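# Jatlow Street Fronts

A collection of notes and pictures on the old house fronts of Jatlow, one street at a time.

This started as a folder on my own computer, and it has grown the way these things do, a street here and a street there, until it seemed a shame to keep it to myself. If you like old plaster, patched roofs and the odd gate that doesn't match anything around it, I hope you'll feel at home. You don't need any training in architecture to use it (I have none!), only a bit of patience with my filing.

## What's in it

- `streets/` has one folder per street, 9 so far, in the order I got to them
- `fronts.csv` has one line per house front, 86 lines at the moment
- `words.md` is a short list of the terms I use, so that "eave" and "base" mean the same thing all the way through
- `old/` holds the Skoryk lists, which I copied out by hand before I settled on the present columns

The two longest streets, Fernarel and Avovness, make up 52 of the lines between them. I'm sorry about the imbalance. They're the ones I walk down to buy bread.

## Columns in `fronts.csv`

| Column | What goes in it |
|---|---|
| `street` | Street name, spelled as on the town map |
| `side` | `left` or `right`, going away from the river |
| `wall` | Main color of the upper wall, in plain words |
| `base` | `stone`, `plaster`, `clad` or `mixed` |
| `roof` | `tile`, `sheet` or `unknown` |
| `wear` | 0 for sound, 1 for chipped, 2 for cracked or open to the masonry |
| `notes` | Anything else I felt like saying |

Colors are the shakiest part. What I called beige in January I would very likely call cream in June, and I've gone back and changed my mind more than once. Please treat `wall` as a friendly suggestion. The `wear` column is steadier, though it only speaks for what shows from the street. A 2 doesn't mean a house is unsafe, and a 0 doesn't mean somebody hasn't painted over something dreadful.

## Things still to do

- Side walls. Corner houses get a single line even when the two walls have quite different stories to tell, and they deserve better.
- Gates and the little roofs over them are all squeezed into `notes` for now. I'd love a proper column.
- Some Skoryk entries have no side given, and I'm slowly walking my way back through them.

## Using and adding to it

Use it for whatever you like, and a mention of the collection would be very kind. If you want to add a front, copy an existing line, fill in what you can and leave the rest blank. Blank is always better than a guess. Please leave out residents' names and anything you could only know from inside the house. 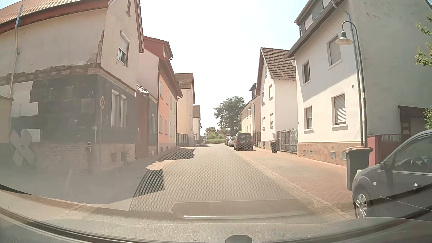
**What should I put under `wear` when a wall is chipped in one spot and cracked in another?**

Put the higher number, so 2 in that case, and mention the chipped part in `notes`. If the damage is all on one wall of a corner house, say which wall.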